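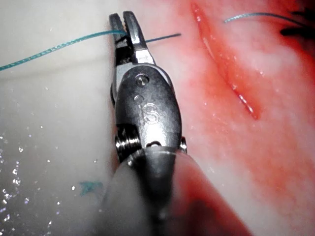

Keegan Mudgway
Final-year student, Mechanical Engineering

Holding suture thread in a wristed grasper: grip, slip and surface damage

1. Background

This report covers bench work carried out between January and the end of term on how a serrated metal grasper holds braided suture thread. Braided thread is easy to handle and knots well, but its surface is made of fine filaments that can be crushed or pulled out when gripped between toothed jaws. A thread damaged in this way may fail later at a load well below its rated strength. The project set out to measure how much strength is lost after one or more grips, and whether the position of the thread in the jaws makes a difference.

The question was suggested by an earlier project in the department, the Haslinger report, which looked at knot security and discarded a number of samples that broke away from the knot. The breaks were put down to handling and were not studied further.

2. Instrument

The grasper has two narrow, slightly curved jaws with a serrated inner surface. Behind them is a rounded metal clevis, pinned near its upper end and stamped with the letter S. The wrist is cable driven, and the grooved pulley at the joint is exposed on one side. The exposed pulley mattered for cleaning, as fluid from wet trials could reach the grooves. The wrist was flushed and dried at the end of each session.

Jaw closing force could not be read directly. It was set by a fixed input at the drive end and checked against a thin force sensor placed between the jaws before each batch. Any batch in which the check had drifted was repeated.

3. Materials

All thread came from one supplier, Bavar, and from one batch. It was blue-green and braided. Samples were cut on the same board with a fresh blade and stored flat. Thread that had been wound tightly on a card kept its curl and was difficult to place squarely in the jaws, so it was used only for practice.

Dry trials were done over a bare plate. Wet trials were done with the thread drawn across a damp surface before gripping, to give a more realistic amount of fluid on the filaments.

4. Method

In total 106 samples were tested. Each was gripped at its midpoint, held for 12 seconds, released and moved to the Rurnberg tensile rig, where it was pulled to failure. Control samples were handled only at the ends. The thread was placed in one of 2 positions: near the jaw tips, or further back towards the pivot. It was kept at right angles to the jaws as far as possible.

The position and side of each break were noted, and the gripped section was viewed under a low-power microscope before and after the pull.

5. Results

Samples gripped near the tips slipped more often but showed less flattening. Those gripped further back held firmly and came out with clear tooth marks – in the worst cases with broken filaments standing away from the braid. Most breaks in this second group fell within the marked section. Breaks in the control group were spread along the length.

Wet thread slipped at lower pulls than dry thread in both positions. The difference was larger at the tips. Sample 502 (samples were numbered from 401) gave an unusually low reading and was kept in the data, as no fault was found in the way it was mounted.

6. Limits of the work

Only one thread size was used, and a single instrument. Wear of the serrations was not measured. The hold time was fixed, so nothing can be said about short repeated grips of the kind made while tying. The angle of the thread was judged by eye and will have varied between samples.

A guide block for setting the angle was drawn up but not made in time. The drawings are in Appendix B, with the force sensor check sheets in Appendix C.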